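그라스타(Grasta) 나눔 물품 기록 모음 README

안녕하세요! 이 폴더를 열어 보셨다는 건 아마 구호 물품 쪽 일을 하시거나, 아니면 저처럼 엑셀 파일만 보면 일단 정리하고 싶어지는 분이겠죠. 저는 Grasta라는 작은 모금·물품 나눔 모임에서 기록을 맡고 있고요, 이 자료는 지난 4월 Rirkau 지역에 홍수가 났을 때 우리가 받아서 보낸 물품 내역을 한데 모은 거예요. 마지막으로 손본 날짜는 2023년 11월 19일입니다.

무엇이 들어 있나요

파일은 2개예요. items.csv에는 들어온 물품이 한 줄에 하나씩, 모두 3,186줄 들어 있고, boxes.csv에는 그 물품을 담아 보낸 상자 정보가 있어요. 두 파일은 box_id로 이어집니다. 처음에는 한 파일에 다 넣었다가 상자를 다시 싸는 일이 생길 때마다 줄줄이 고쳐야 해서 결국 나눴어요(진작 그럴걸!).

items.csv의 열은 이렇습니다.

item_id: 물품 번호. 중간에 빠진 번호가 있는데 중복 접수를 지운 자리예요. 다시 채우지 않았습니다.
category: 담요, 위생용품, 식품, 아기용품, 옷, 조리도구, 기타.
qty: 수량. 낱개 기준이에요. 생리대나 기저귀처럼 묶음으로 온 건 unit 열에 "팩"이라고 적어 두었어요.
received: 받은 날짜.
expiry: 식품과 일부 위생용품에만 있어요. 연월까지만 적힌 제품은 그 달의 1일로 넣었습니다.
condition: 새것, 거의 새것, 사용감 있음. 접수하던 사람 눈으로 본 거라 사람마다 조금씩 달라요.
box_id: 담긴 상자. 비어 있으면 보내지 못하고 남은 물품입니다.
memo: 자유 메모. 오타가 많고 가끔 점심 메뉴도 적혀 있어요. 지우기 아까워서 그냥 뒀어요.

boxes.csv에는 box_id, 무게(kg), 출발일, 도착 확인일, 받은 거점이 있습니다. 거점은 실제 주소 대신 A부터 F까지 기호로 바꿨어요. 대피소로 쓰인 곳 중에 지금도 사람이 사는 데가 있어서요.

어떻게 모았나요

접수대에서 종이에 적고, 저녁에 제가 옮겨 쳤습니다. 물류는 Hayes라는 운송 회사가 트럭을 대 줬고, 상자 번호표도 그쪽 양식을 빌려 썼어요. 그래서 box_id가 전부 HY로 시작해요. 무게는 우리 저울이 아니라 Hayes 창고 저울로 잰 값인데, 초반에 보낸 상자 50개는 무게를 못 쟀어요. 0이 아니라 빈칸이니까 평균 내실 때 조심하세요. 저는 이걸 0으로 넣고 돌렸다가 상자가 왜 이렇게 가볍지 하고 한참 고민했거든요.
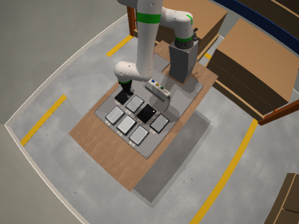

옷은 따로 말씀드릴 게 있어요. 옷 기부가 정말 많이 들어왔는데 계절이 안 맞는 게 꽤 섞여 있었어요. 봄에 홍수가 났는데 한겨울 패딩이 오면 참 난감하더라고요. 보내 주신 마음은 너무 감사한데, 현장에서는 마른 속옷이랑 양말이 훨씬 급했습니다. 그래서 category가 옷인 줄에는 season 열을 나중에 추가했고, 다른 물품에는 이 열이 비어 있어요. 사이즈는 기록하다가 포기했습니다. 나라마다 표기가 달라서 도저히 못 맞추겠더라고요.

정리하면서 손댄 것

품목 이름을 통일했어요. "물티슈", "물휴지", "아기 물티슈"는 전부 물티슈로 합쳤습니다. 기부하신 분 이름과 연락처는 처음부터 이 파일에 옮기지 않았고요, memo에 섞여 들어간 이름도 찾는 대로 지웠어요. 혹시 남은 게 보이면 꼭 알려 주세요. 바로 고칠게요!

날짜 형식은 YYYY-MM-DD로 맞췄습니다. 종이에 일과 월이 헷갈리게 적힌 줄은 그날 접수표 순서를 보고 제가 판단했고, 그런 줄에는 memo 맨 앞에 별표를 붙여 놨어요.

알려진 문제

도착 확인일이 없는 상자가 85개 있어요. 잃어버렸다는 뜻은 아니고, 거점에서 확인 전화를 못 받은 경우가 대부분입니다. D 거점은 한동안 전화도 인터넷도 끊겨 있었어요. 그러니 이 자료로 분실률 같은 걸 계산하시면 실제보다 훨씬 나쁘게 나와요.

그리고 수량은 우리가 "보낸" 수량이에요. 누가 얼마나 받았는지는 이 자료로 알 수 없습니다. 가구별 배분 기록은 거점에서 따로 관리했고 저희한테는 사본이 없어요. 돈으로 들어온 후원도 여기에는 없어요. 그건 Grasta 회계 쪽 자료라 제가 건드릴 수 있는 게 아니더라고요.

어디에 쓰면 좋을까요

다음에 비슷한 일이 생겼을 때 무엇이 모자라고 무엇이 넘치는지 미리 가늠하는 용도로 만들었어요. 옆 동네 모임인 Rikero에서는 이 자료를 보고 접수 안내문을 새로 썼다고 해요. "겨울옷은 잠시만 기다려 주세요"라는 줄이 맨 위에 들어갔더라고요. 괜히 뿌듯했어요 ㅎㅎ 반대로 어느 거점이 더 잘했네 못했네 비교하는 데는 쓰지 말아 주세요. 거점마다 사람 수도 길 사정도 달랐거든요.

사용 조건

비영리 목적이라면 자유롭게 쓰고 고치고 나누셔도 됩니다. 출처에 "Grasta 나눔 물품 기록"이라고만 적어 주세요. 상업적으로 쓰고 싶으시면 먼저 연락 주시고요.

파일은 UTF-8로 저장했습니다. 엑셀에서 바로 열면 한글이 깨질 수 있으니 데이터 가져오기 메뉴로 여세요. 다음에 고칠 것 목록은 memo 열 별표 줄 다시 확인하기, 조리도구랑 기타 구분 다시 나누기, 그리고 식품 알레르기 표시 열 만들기예요. 마지막 건 같이 해 주실 분 있으면 정말 좋겠어요.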